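**From:** Hongjun Xiao
**To:** Drusumton Walkers list
**Date:** May 11, 2020
**Subject:** Re: Fidham track, boot cleaning and the November walk

Hi all,

Replying to Tetsuya's questions in order.

> On Saturday Tetsuya Nomura wrote:
>
> Has anyone heard whether the Fidham track is open past the second gate? The council page still has last year's notice on it. Also, do we need to scrub boots at the Stesstead end as well as the car park end, or is one enough? And are we keeping the November date for the long walk or waiting to see?
>
> Tetsuya

The track is open to the second gate and closed after that. I rang the shire on Friday. Two culverts washed out in February and the contractor hasn't been able to get a crew up there. You can still get to the lookout by the fire trail, which adds 540 metres each way and is steep at the start. Take poles if your knees are anything like mine.

Boots need doing at both ends. The dieback area starts just past the Stesstead stile and the signs are easy to miss coming from that side. The order is brush first, get all the dirt out of the tread, then spray the soles and wait a full minute before you walk on. Spraying over mud does nothing. The station at the car park end was out of metho when I went past, so bring your own spray bottle. 70 per cent is what the shire asks for.

A few people have asked about wipes. They're all right for the uppers if you've got leather boots and want them to look decent in the car, but they don't count as cleaning for dieback and you'll still need the brush.

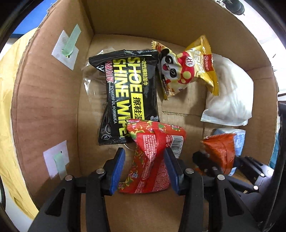 *Shoe shine wipes in the packet, with other bits in the box.*

On the November walk, I'd like to keep the date for now. The hut at Shen Creek is booked and they'll refund us up to four weeks out. The bank account has $1,132 in it and the hut deposit was $253, already paid, so we aren't short if numbers are down. If group limits are still in place by September we'll move it to autumn.

For those who haven't done it, the long walk tops out at 1,064 metres on the saddle and there's no water between there and the hut. I carry three litres. The old tank at the Fidham junction has had a dead possum in it and shouldn't be used even with tablets.

Other things:

- The spare map case left in my ute after the Drusumton loop is still here. It's green with a broken clip.
- If you walk on your own in the meantime, please text someone your route and when you expect to be out. Reception is patchy from the second gate onwards.
- Tetsuya, could you send me the GPS file for the fire trail? Mine stops halfway up the hill.

Regards,
Hongjun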